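Viditent Hand-Held Gripper: a Week of Folding Clothes With It
By Simin Bagheri

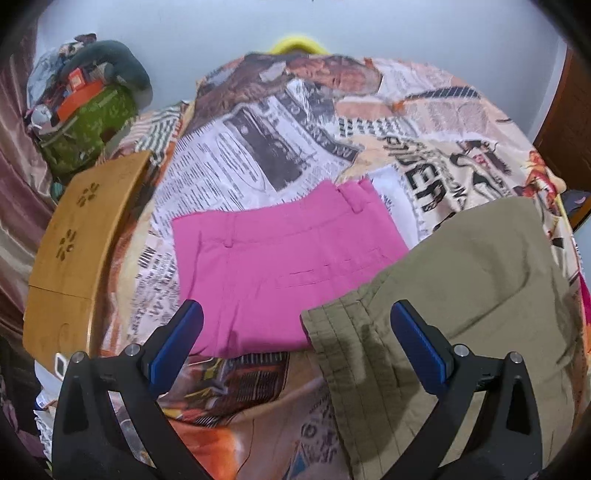
Issue 132, page 14

I've gone through more grippers than I'd like to admit, and most of them were fine with blocks and cups and then fell to pieces (one of them really did) the minute I handed them a T-shirt. So when the Viditent turned up I skipped the blocks and went straight to laundry, on a bed, on the busiest printed cloth you could ask for. All that newsprint and orange is a rough background for any camera, and I wanted to know if I could still make sense of the footage later. I could! The pink piece is easy to follow on it. The olive piece takes a little more attention, but its stitched band gives you something to look for.

The fingers are the best part. They're black linkages with blue ribbed pads on the ends, and those ribs do a lovely job on a thick edge like a waistband. I could slide one pad under, close up, and lift without the fabric bunching. Thin stuff is harder. A single layer of light cotton took me two or three tries most mornings, and my old Pirnevano with its flat rubber tips got it first time more often than not. If you mainly fold thin shirts, keep that in mind.

The camera sits where you can see both fingers while they're open, so you always know where your pads are. The corners of the view go dark, and I lost the odd sleeve out there until I learned to keep my work toward the middle. The Clunine has a cleaner view right out to the edges, but it's heavier and my wrist was complaining by lunch.

My friend Velimir Dumitrescu borrowed it for an afternoon and liked the trigger a lot more than I did. I find it stiff for the first bit of travel and then too quick - he has bigger hands, so maybe that's all it is. After 500 grabs the pivots still felt tight, with no wobble I could find, and the pads had hardly worn.

Setup was painless apart from the cable, which is too short. I ended up with an extension taped along my sleeve. The manual spends a whole page on cleaning the pads and one line on calibration, and I had to redo mine 3 times before the finger width read right.

I'd buy it for pants, towels and anything with a proper hem. I'm hanging on to the Pirnevano for shirts.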